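Home | Grants | Partners | Reports | News | Contact

Filed under: Grantee Updates, Digital Inclusion

Quintero Reuse Workshop
Second progress report to the Prirholm Fund
May 13, 2022

You asked for a report that was shorter than the last one and had fewer adjectives. I have managed the first.

Where we stand

The grant pays for us to take in retired office desktops, find out what is wrong with them, fix what can be fixed and hand them on to households and small organizations on the Prirholm list. The target is 200 working machines by the end of August. As of this week 30 have gone out the door. I know how those two numbers look side by side. The first months went to shelving, wiring and a long disagreement with the landlord over which of us owned the loading door (we do, it emerged, along with its hinges). Machines only began moving through the shop at a decent clip last month, and the pace is picking up.

Supply is no longer a worry. Osto cleared out two floors of offices and sent us everything with a plug, including a paper shredder and a foot spa. The desktops were a good haul. Most are business towers, which we like, as the people who design them seem to have imagined somebody opening one someday. The side panel comes off without a fight, the power supply sits where you expect it, and the memory is usually within reach. The consumer machines that arrive in the same loads are another matter. We had one last month with a screw hidden under a sticker hidden under a rubber foot.

The Fastetti shipment was smaller and dustier. It came from a woodworking business and the fans had been eating sawdust for years. We now open anything from a workshop outdoors.

The benches

Your site visitor asked in the winter why we needed proper benches when folding tables cost so little. The folding tables answered that themselves by sagging. The replacements are aluminum profile, ribbed along the top, and they don't move when you lean on them. The ribs do swallow small screws. We have bought magnetic trays and a long pair of tweezers out of petty cash, and I've entered them as "bench accessories" because "screw rescue" didn't fit the column.

Each machine gets laid on its side and opened before anything else happens to it. We write down what is in it, which is often different from what the donor's list says is in it. A typical sheet gives the maker of the board, the processor, the memory fitted, any expansion card and the state of the power supply. After that the old drive comes out for wiping, the dust comes out for good, and the machine goes to the test shelf with a colored tag.

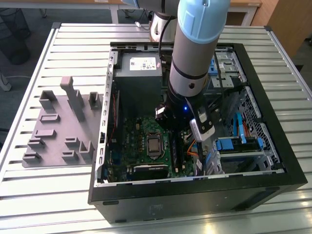

The tags were meant to be simple. Green is ready for an operating system, yellow wants a part, red is for spares. Within a week we had orange, for machines that behaved perfectly until someone wrote them down as green. Orange is our fastest-growing category. A good share of those cases came down to memory that needed taking out and putting back in firmly, so reseating is now a standard step on every machine and the orange shelf has thinned out.

Graphics cards have been a pleasant surprise. Some of the office towers came from design departments and still have a workstation card fitted. Few of our households need one to fill out a school form, but two local groups on your list do video work and have asked to be considered. With your agreement we'd like to set those machines aside for them. Otherwise the cards stay where the donor left them, as pulling them out only makes a second pile to look after.

What went wrong

The labels. We bought a cheap roll and the print faded on the warm test shelf, so for most of a week we had a row of anonymous towers with blank white stickers. All of them had to be opened and written up a second time. The new roll is the expensive kind, and I have stopped making remarks about people who buy the expensive kind.

Power supplies. More have failed than we planned for, mainly in the older machines. We don't open or repair them, and that won't change. A bad one gets swapped for a tested one out of a red-tag machine. We will need to buy a small number new before August.

Cables. We have all of them. Please discourage anybody from giving us more.

Money

Spending is under budget on rent and over on consumables, chiefly thermal paste, wipes and compressed air. We would like to move $400 from the travel line to parts. The travel line exists because the form had a box for it. Our only trip so far was to collect the Osto load, and the van cost less than we'd set aside, even after we returned it with a dent we can prove was already there.

The storage unit comes up for renewal shortly. I'd like to let it go. It holds monitors we've tested and have room for in the shop, plus the foot spa.

Next period

We will work through the rest of the Osto towers first, since they are the most alike and a fix found on one usually works on its neighbors. The Fastetti machines follow, once brushed out. A second handout session is being arranged, with a table near the door where people can plug the computer in and see it start before carrying it home. At the first session we skipped this, and several families very reasonably asked whether it worked.

I also owe you a revised intake sheet. The current one has a box marked "condition" in which people have written "fine," "ok," "beige" and "ask Osto." The new one will have choices to circle.

Decisions needed from you: the $400 transfer, the workstation machines for the video groups, and whether the storage unit can go. A short yes or no to each would let us place the parts order.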